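Subject: Re: [smallparts] Compartment boxes, or what to do with the coffee cans

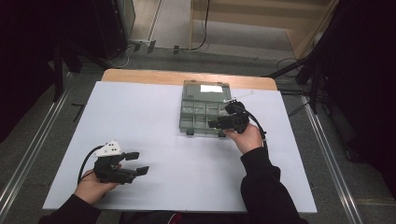
Hello all, and thank you for the kind words on my last post, I hadn't expected so many replies over the summer! I'm going to answer the one from Adom first and then ramble a bit, as usual.

Adom Antwi wrote on 19th August:
> I have four coffee cans of mixed hardware from my father-in-law's
> garage and I'd like to get it sorted before the cold weather. Do the
> flat boxes with the little compartments hold up, or do the small
> washers creep under the dividers? And do you sort at the bench or
> somewhere else? My bench is already buried.

Adom, the flat boxes are what I'd go with. I like the see-through kind with a hinged lid that folds all the way back, so the whole grid is open to you at once and you aren't holding the lid up with your wrist. Gray-green, clear, smoky, it makes no difference as long as you can tell from outside which box has the wood screws in it. As for the washers creeping, it depends on the box. If the dividers are molded in one piece with the bottom you're fine. If they slide in and out, the thin washers will travel, and they'll travel every single time you carry the box on its edge (ask me about the trunk of my car in June).

I have two Ranport boxes with fixed walls and one Zundar with the sliding kind. The Zundar holds bigger things now, hinges and cup hooks mostly, and it's perfectly happy doing that.

About where to sort: please don't do it on the bench! Clear off a plain table, lay a big white board over it and sit down. I can't tell you what a difference the white makes. On my old brown tabletop I was forever feeling around for the little black grub screws, and on white they just about wave at you. Mine is an offcut of shelving, a bit smaller than the table, so there's a strip of wood left showing along the back where I park my coffee. Put the box at the far side of the board with the latches toward you, and keep the space in front for the pile. Small pile. A handful or two at a time, not the whole can, however brave you're feeling.

Then labels. I put one on the inside of the lid, where it can't get rubbed off on the shelf, and I write it in pencil until I've lived with the layout for a month or so. I've changed my mind about the machine screws three times already.

Somebody asked off-list how much I got through. My tally for the big sort was 3,415 pieces, of which 1,414 were drywall screws. I had no idea I owned that many, and I don't remember buying a single one. I gave a good bagful to my neighbor. It took 10 evenings with the radio on, and I was rather sorry when it was over.

One question of my own. Has anyone tried the Demchenko boxes, the deeper ones? I'd like something for carriage bolts and the Flumov I looked at was too shallow for anything over two inches. I'd rather hear from someone who's had one for a while than go by the catalog.

Adom, do let us know how the first can goes. Start with the one that rattles the least.

Warmly to everyone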